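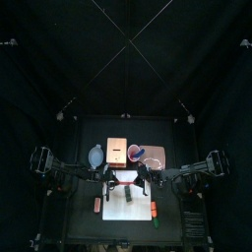

Black tabletop with curtains behind

Onstead Community Church
Minutes of the Church Council, November 2025

Present: Vichien Sangkhawat (chair), Elvia Jaramillo (clerk), Pastor Kongkaew, and 12 council members, for a total of 15. Quorum met.

The chair opened the meeting at 7:03 p.m. Pastor Kongkaew read from Psalm 90 and led prayer.

1. Minutes of the last meeting
Approved with one correction. Under item 4, the Trellow Street parking agreement runs for three years, not two.

2. Finance
The general fund closed the month with giving slightly under budget. The winter relief offering brought in $2,643. Council had asked whether this should be held for heating bills only or also used for groceries. Moved and seconded that it cover both, with requests going through the pastor's office. Carried, no votes against.

The insurance renewal has arrived and is higher than last year's. Elvia will ask for a second quote before it is signed.
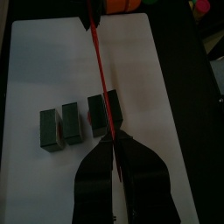 3. Sunday service times
The trial of a single 10:30 service was discussed at length. Members from the early service said they miss the quieter hour and the older hymns. Others said the combined service has made the singing stronger and the coffee time longer. Pastor Kongkaew said he could continue with either plan but would like a decision before Lent. A short paper survey will go in the bulletin for two Sundays, and results will come to the January meeting. No motion was made.

4. Food pantry
The pantry is open twice a month and will keep that schedule through the winter. Ustier Hall is booked for the Christmas boxes. Canned fruit and diapers are the main needs. It was agreed that names of families using the pantry will not be read out at meetings or printed in reports – the clerk will use totals only from now on.

5. Building
The leak over the choir room was patched but the ceiling tile is still stained. Two bids for the roof section are in hand and a third is expected. The side door closer has been replaced. Council asked that the thermostat in the nursery be left alone between services.
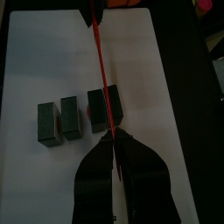

6. Youth and Sunday school
Enrollment is steady. The fourth and fifth grade class needs a second teacher after Christmas. The pageant rehearsal will start right after worship and end by 1:00. Parents are asked to send a bag lunch.

7. Other business
A letter from the Trellow Street neighbors about evening parking was read. Vichien will reply and offer to meet with them. The choir asked to borrow the folding risers from the hall – approved.

Action items
Elvia: insurance quote, bulletin survey
Vichien: letter to neighbors, third roof bid
Pastor Kongkaew: relief fund request form

Closed with the Lord's Prayer at 8:40 p.m.

Respectfully submitted,
Elvia Jaramillo, Clerk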